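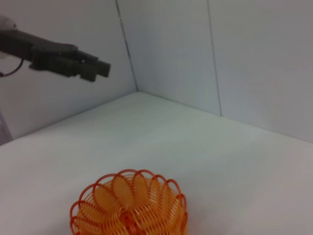
Search this journal

4.2 Who may stand where

The Turnura code gives bystanders two clauses, both written by people who owned doors.

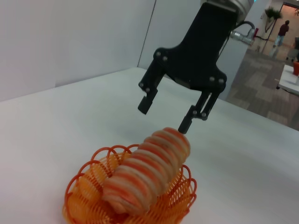

Good practice, Bhuiyan argues, starts with sight lines – a rule on distance means little if it stops at the table's edge. In Figure 2 a fingertip is at the striped piece while someone stands in the doorway beyond, facing away. The code calls such a person "informed".
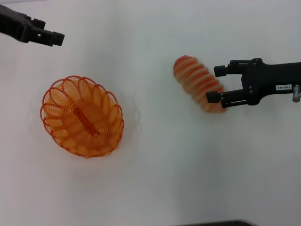

4.3 Release

Clause 2 asks that objects be let go "considerately". Lashari proposes a height limit.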